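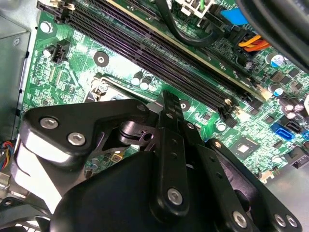

Na terça-feira terminei a segunda ronda de testes com as memórias e quero escrever os resultados antes de me esquecer dos pormenores. Peço desculpa pelo meu português, ainda estou a aprender e o corretor não me ajuda com as palavras técnicas.

A pergunta do nosso pequeno projeto (chamamos-lhe Carkel) é simples: quanto ganha uma política aprendida por imitação se, além das demonstrações boas, ela vê também as correções? Gravámos 928 demonstrações por teleoperação, todas com a mesma tarefa: aproximar-se do módulo de memória, abrir a patilha, segurar o módulo pelas bordas e tirá-lo da ranhura. Depois deixámos a política trabalhar sozinha e, quando ela errava, a Jana Engelhardt tomava o comando e corrigia. Destas intervenções guardámos 769.

Treinámos dois modelos, um só com as demonstrações e outro com tudo. Cada um fez 100 tentativas na mesma placa. O primeiro conseguiu 41 extrações completas, o segundo 68. Fiquei contente, mas menos do que esperava, porque quase toda a diferença vem da fase de aproximação. A abertura da patilha continua má nos dois modelos. A câmara do pulso vê muito bem a placa, só que os próprios dedos da garra tapam a patilha no último centímetro, e a política tem de adivinhar.

O Zeeshan Niazi acha que o problema está no tamanho do bloco de ações. Usamos blocos longos, e se o dedo toca de lado no plástico, o movimento segue até ao fim como se nada fosse. Experimentei blocos mais curtos durante uma tarde e o braço começou a tremer perto da placa — não gostei nada e parei. Talvez seja preciso misturar as duas coisas, blocos longos no ar e curtos em contacto.

Também tentei aumentar o treino em 2000 passos. Não mudou nada que eu consiga medir.

Em julho vamos repetir tudo com outra caixa, onde os cabos passam mais perto das ranhuras. Se alguém já trabalhou com sensores de força em dedos tão finos, escreva-me, por favor. Ainda não decidimos qual comprar.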